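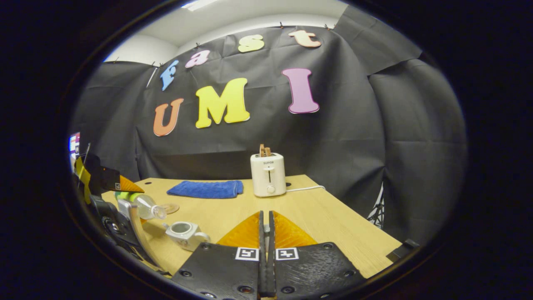 How to run a toast session at robot club

Posted December 2022, Huddale Robot Club pages

Toast is our standard second task. The first is picking up a towel and putting it down again, which everyone thinks is beneath them until they try it. By the time you get to toast you should have held the grippers for at least one full session and stopped apologising to them.

You will need two people, a pair of hand-held grippers, a toaster, sliced bread and a table with nothing precious on it. The club toaster lives on the shelf marked Horrocks, behind the soldering irons. Please don't bring one from home. Your family will want it back, and they will want it back without crumbs in the lever.

Setting up

1. Hang the black cloth behind the table and clip it along the top. Pin the letters back on if they have come down. They do nothing for the results but the juniors cut them out and they check.

2. Put the toaster towards the back of the table, front facing you, with the cable running off to one side. If you can hook the cable with your elbow, so can everybody else.

3. Leave a few other things out: the blue towel, a bottle, the small white pot. A bare table makes for a very confident robot that falls to pieces the first time it meets a saucer.

4. Look at the soft orange pads on the gripper fingers. Wipe off any butter. There should be no butter. There is always butter.

5. Check that the square markers below the pads are clean and not scratched. If the software can't read them it can't tell how wide the gripper is open, and your recording is a film of some toast.

Recording

Toast the bread once, unplug the toaster at the wall and let it cool fully. We record with the power off, every time. The slices can go back in the slots afterwards and will do for most of the evening, though you won't want to eat them.

Start with the fingers open and a hand's width from the toaster. Come down over one slice, close gently, lift straight up, and set it on the table. Then go back for the other. Move at the speed you would use if someone were asleep in the next room. Fast arms give blurred pictures, and crushed toast gives crumbs, and the crumbs will be yours to hoover.

Each pair does 20 takes, then swaps hands. Move the toaster a little between takes. If you drop a slice, carry on to the end and mark the take as bad on the sheet. Do not quietly delete it. We had a whole folder in April that was suspiciously perfect, and the arm trained on it had no idea what to do when anything slipped.

Saving your work

Copy the files to the drive called Gamier before you pack up. Name the folder with your pair number and the word toast, spelt correctly. At the last tidy-up the drive held 2285 takes, more than 50 of them filed under "tosat", and those had to be found by hand.

Bad takes go in the same folder, with the sheet scanned alongside. Anything for the Jekasholm competition goes in its own folder and has to be in before the club shuts for the holidays.

Tip the crumb tray into the bin by the door, and fold the towel for the next pair.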